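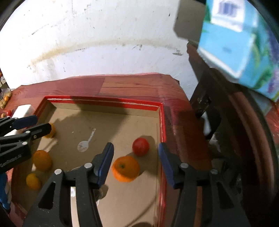 Hi Aoife, quick update on Lobo, our fruit sorter! We've spent $1,092 of the grant so far, mostly on motors, and we have around 60 practice grabs written up.
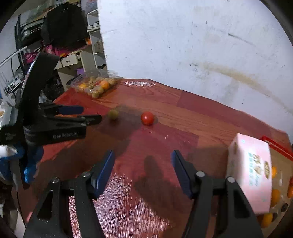
Small round stuff is still my headache, so I'm giving cherry tomatoes 8 more evenings before I touch the software again (Plellemby can wait).

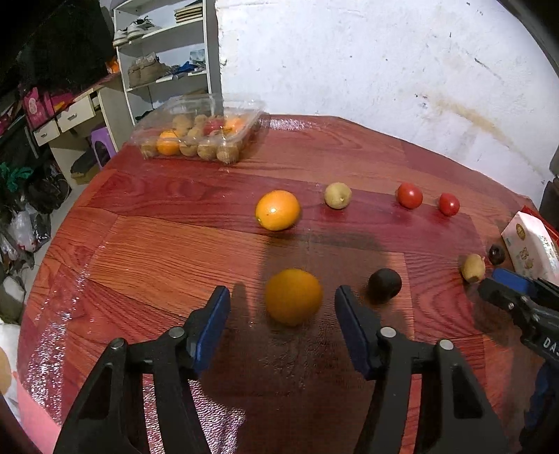

Oranges and kiwis come next, and then I'd love to start on the arm itself. Could we move the demo to February? I'd need four new bearings from Gronex first.

Last updated 26th September
2 comments
Back to top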